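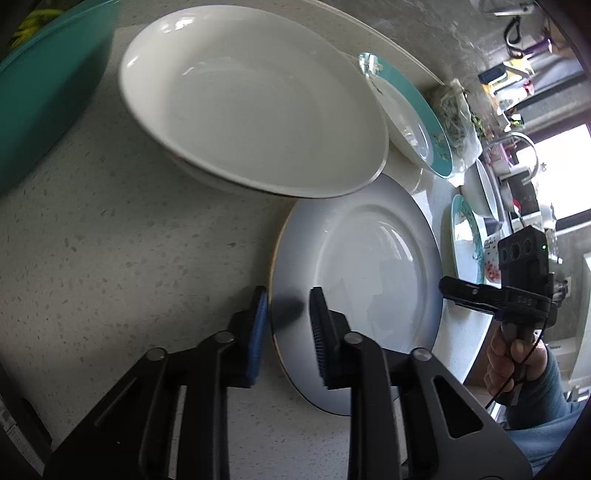

*White and teal-rimmed tableware on a speckled quartz countertop.*

# Casual position: Tableware Sorter and Stacker (2 positions)

**Employer:** Lanano
**Site:** Fornar test kitchen, ground floor
**Reference:** 1408
**Start:** April

Lanano maintains a lending collection of household tableware for cooking classes and community kitchens. The collection holds 2000 pieces, of which 1182 are plates. Items come back mixed, and benches are often shared with produce and part-finished prep. The sorter returns each bench to a clear state and each piece to its shelf.

## Duties

- Separate plates, bowls and platters by form, then by rim colour and pattern.
- Check rims, feet and glazed faces for chips, crazing and worn banding. Tag defects and place the item in the grey tub.
- Stack plates by matching diameter, with felt dividers between any pieces that have metallic banding or painted decoration.
- Keep oval and round serving ware on separate shelves. Deep bowls are nested no more than four high.
- Move fruit, vegetables and bagged greens to the cool room or the prep trolley before stacking starts.
- Wipe down stone benchtops with the neutral cleaner supplied. Vinegar and abrasive pads are not to be used.
- Enter returned pieces in Cesero, the stock register, before the end of the shift.

## Handling standard

Plates are lifted at the rim and supported underneath once clear of the bench. Crockery is not slid across stone. Pieces with gold-toned or painted edges do not go through the dishwasher, regardless of what is stamped on the base.

The Han shelving has fixed spacing. If a platter does not fit its bay, leave it on the trolley and note it in Cesero.

## Selection criteria

Essential:

- Experience in kitchen hand, catering, homewares or removals work.
- Ability to stand for a full shift and lift a loaded crate to bench height.
- Reliable colour discrimination. Several patterns differ only in the shade of teal or green at the rim.
- Enclosed, non-slip footwear.

Desirable:

- Current food handling certificate.
- Familiarity with any barcode stock system.

## Conditions

Shifts run from 8:30 am to 1 pm. Casual loading applies. Aprons and cut-resistant gloves are supplied, and tea and coffee are available in the staff kitchen. There is no parking on site, but the bike cage is open to all staff.

## To apply

Send a résumé and a short cover letter addressing the essential criteria to the Lanano office, quoting reference 1408. Shortlisted applicants will attend a paid practical trial consisting of one mixed bench, sorted, checked and shelved.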